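Stornia Maple Panel, Edge Glued

Sold by Plitberg Wood Supply

Item group: Panels and boards
Species: maple
Finish: none, sanded both faces
Sold: each

The Stornia panel is a solid maple board glued up from wide planks. It is meant for small tabletops, shelves, cutting surfaces, drawer fronts and bench tops where a sheet product would show its layers at the edge. There is no veneer and no core material. You can cut it, rout it or plane it anywhere and find the same wood.

Panels are made in our Rajput Street shop from boards that have been kept indoors until their moisture content is steady. Planks are jointed, matched for color as far as the stack allows, and glued edge to edge with a water-resistant wood glue. After the glue cures the panel is planed and then sanded on both faces. The last grit is 100, which leaves a surface that takes oil well but will need a finer pass if you plan to use a clear film finish.

Color and grain

Maple is a pale wood and most panels come out light tan to cream. Grain lines are usually faint. Some planks carry swirl or curl, and we do not sort these out or charge more for them. Small mineral streaks and pin knots are allowed on one face. If you need a clear face for a visible job, write "clear one side" in the order notes and we will pick from what is in stock.

The color deepens with age and light. A panel stored with something lying on it will show a lighter patch when the object is moved. This evens out after a few months in normal daylight.
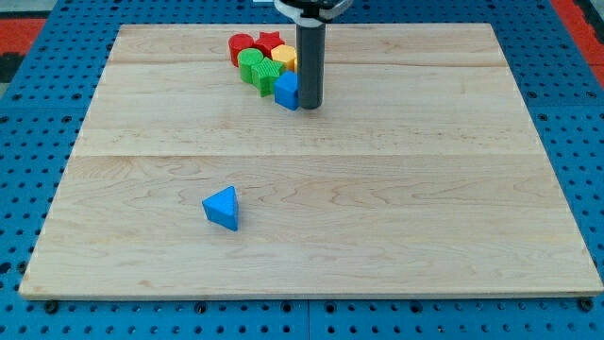

Maple panel on blue perforated pegboard. Figure varies from board to board.

Cutting and machining

Maple is hard and burns easily. Use a sharp blade and keep the feed steady. On a table saw a 10 inch crosscut blade gives a clean end. When routing a profile, take shallow passes and do the end grain first so that any tearout is removed by the long grain cuts. Drill pilot holes for all screws.

The glue joints are as strong as the wood around them and can be cut across without trouble. Avoid placing a narrow rip right beside a joint, as the thin strip may bow.

Fastening

Solid wood moves across the grain with the seasons. Do not glue or screw the panel rigidly to a frame. Use slotted holes, figure-eight fasteners or tabletop buttons. Bags of 4 tabletop buttons are sold separately under the Prorkus name. One bag is enough for a small side table. A larger top needs two.

Finishing

Finish both faces and all edges with the same number of coats. A panel finished on one side only is likely to cup. For cutting surfaces use food-safe mineral oil and repeat when the wood looks dry. Maple can blotch under dark stain, so test on an offcut or on the underside first.

Storage

Store flat on evenly spaced supports, indoors, away from heaters and outside doors. Do not leave a panel leaning against a wall. If the panel has traveled in cold weather, let it sit in the shop for a few days before cutting.

Ordering and returns

Current stock is 157 panels across all sizes. Cut-to-size service is available at the counter and by mail order. Cut panels cannot be returned. Uncut panels may be returned within a month in the original wrap. Please check for shipping damage before signing for the delivery.

The shop closes for two weeks in August, and orders placed in that time ship when we reopen.

Related items: Prorkus tabletop buttons, Stornia birch panel, Stornia maple offcut box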